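2022-07-05

Curly hair, summer, and the brush I should have bought years ago

I have finally worked out how to get a comb through my hair in July, and I'm so pleased about it that you're all going to have to hear the whole thing.

Some background for new readers. My hair is thick, it curls from the ears down and does nothing much above them, and it reaches the middle of my back when it's wet. For most of my life I brushed it dry, first thing in the morning, from the top down (I know, I know!). Then I'd wonder why I looked like a dandelion by lunch.

What changed was moving to Plekenstead. The water here is hard enough to leave a white crust on the kettle in a week, and my hair hated it right away. It felt like straw and it knotted at the back of the neck, in the same spot, every single day. I spent one whole evening reading a forum thread with 784 replies about mineral buildup and came out the other end with a notebook full of scribbles and a shopping list.

So now there's a wash day. I clear off the table and get everything out before I start, and I put on a long album.
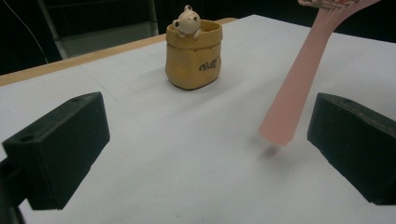
White tabletop, ready for wash day.

First comes the clarifying shampoo, every other week. I use the Felline one, which smells like cucumber and rinses out fast. Then conditioner, and way more of it than you think! I used to use a blob the size of a grape. Now I fill my palm, do the ends, fill it again, and leave it in while I shave my legs or sing or whatever.

The detangling happens with the conditioner still in. Start at the very ends, hold the hair above the knot so it doesn't pull at the scalp, and work up an inch or two at a time. My mother told me this when I was nine and I ignored her for decades. I split mine into four sections with clips, and if my arms get tired I stop and have a drink of water.
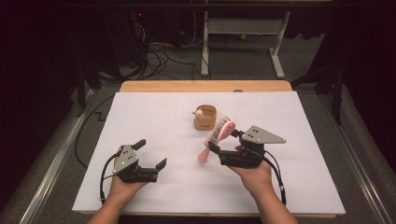
The other big thing was getting rid of my old paddle brush. I'd had it since college, the cushion was cracked, and lint had moved in for good. A vented brush with open loops in the head is so much nicer on wet hair. It has some give to it, so when it meets a knot it slows down and doesn't rip straight through. It rinses clean under the tap, too, which the old one never did in its life.

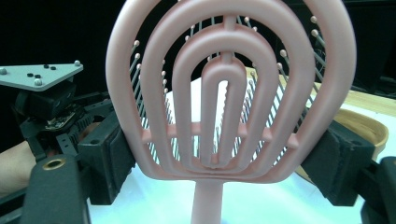 Pink vented brush, all loops.

After that I squeeze the water out with an old T-shirt. Towels rough it up, at least on me. A bit of Tejada leave-in on the ends, scrunch, and then hands off until it's dry. That last part is the hardest! I'm a fiddler. I've started doing the dishes right afterward so my hands are busy.

The whole routine takes me 35 minutes, and that's with the singing. On the days in between I just wet my hands, smooth down the front, and tie it up if it's hot.

I tried a satin pillowcase too and I'm on the fence. It's lovely and cool on the face, but my pillow slides off the bed at night. The knot at the back of my neck is smaller in the mornings, though, so it's staying on for now.

In August I'm getting a filter for the shower head, and I'll report back on whether it does anything for the kettle-crust problem. If you have hard water and a filter you love, please tell me which one in the comments, and how often you have to change the cartridge.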